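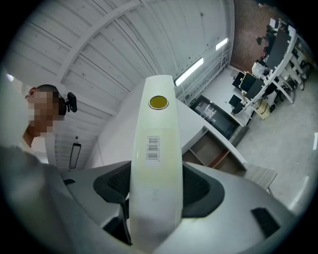
From: Kanako Okabe
To: Walik choir list
Subject: Re: December program, and the folders

Setsuko Furukawa wrote:
> Are we keeping the two carols from last year or starting fresh? I'd
> like to know before I copy anything. Also I have 3 folders at home
> that aren't mine, one with a bus pass in it.

Dear Setsuko, and everyone,

Thank you for asking, and for hanging on to those folders (the bus pass is Noboru's, he's been looking everywhere, poor man!). Daichi and I sat down with the music over a very long pot of tea and we'd love to keep the first carol, the slow one, and let the other rest a year. The altos were wonderful on it but I think we all felt the tempo creeping up by the last verse, me included, and I was the one playing.

In its place Daichi suggests the lullaby we sang through in the spring. It's number 448 in the green book, and it sits nicely for the tenors if we take it down a step. I'll play it both ways at the next rehearsal and you can all tell me which you prefer.

So please do copy the slow carol, Setsuko, but hold off on the rest until we've settled the key. We'll start at 7:00 as usual, and if anyone has a spare music stand, ours is leaning again.

Warmly,
Kanako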